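Home Reviews Longboxes Opinion Back Issues About

Stop Bringing Them Back

May 15, 2018

I finished the last issue of Milletside in April and I've been annoyed ever since. Not because it was bad. It was good for most of its run. Then they opened the coffin again.

Quick recap if you dropped off. The Lamplighter dies in issue 37. Properly dies. Rain, bridge, the sister holding the broken lantern, four silent pages. I was on a train to Lindton when I read it and I missed my stop. Best thing Plavmont has ever put out and I'll fight for that.

And then issue 100 rolls around, big number, foil cover, and guess who walks out of the fog. Clone? Twin? No, a pocket of "slow time" under the bridge. He'd been in there the whole while, waiting. Come on.

I know the defense. Comics do this. Everybody comes back, it's part of the deal, you knew that when you bought your first one. Sure. But Milletside sold itself as the book that wouldn't. That was the pitch back in 2000 when it started as a black and white thing on cheap paper. Dead is dead. It was printed on the inside cover of every issue, for crying out loud. They quietly took it off a few months before the return and I should of noticed.

What bugs me most is the sister. Sixty-odd issues of her learning to carry the lantern. Screwing it up, getting people hurt, getting better. She had the best villian in the book too, the Toll Keeper, who only ever wanted her and never cared about her brother. All of that gets folded up so he can have his coat back. She hands over the lantern in one panel. One. She doesn't even get a line. 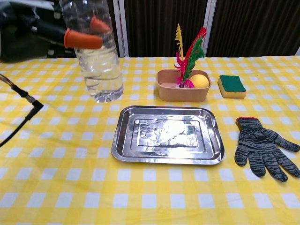 The money argument

Yes, returns sell. A foil issue 100 with the old hero on it will move more copies than a plain one with his sister. I get it, shops have rent. The guy at my shop ordered double and sold out by lunch.

But look at what came after. The big future story, the one set in 2336, where the Lamplighter fights his own descendants on a drowned Earth. Should be huge. I felt nothing. He gets stabbed at the end of part two and I turned the page like I was reading a menu. Why would I worry? There's always another bridge with another hole in time under it. You spend that trick once and every cliffhanger afterwards is worth less - including the old ones. I reread 37 last week and it's still beautiful and it doesn't work anymore. I kept thinking, well, he's fine down there.

What I'd do instead

Flashbacks. Plenty of room. The Van den Broek years barely got touched, when he was running errands for the family on the hill and didn't know what they were using him for. That's a whole miniseries right there. Give fans the old coat, the old jokes, and leave the grave alone.

Or let somebody else wear the name and be bad at it. Or just end the book! Books can end. I'd rather own a finished run than one that limps along forever.

I'll probably buy the relaunch. I know. My pull list is mostly habit at this point, and the new artist draws great fog. But if the sister isn't in it by the third issue I'm out - and this time I'm staying out, unlike some people.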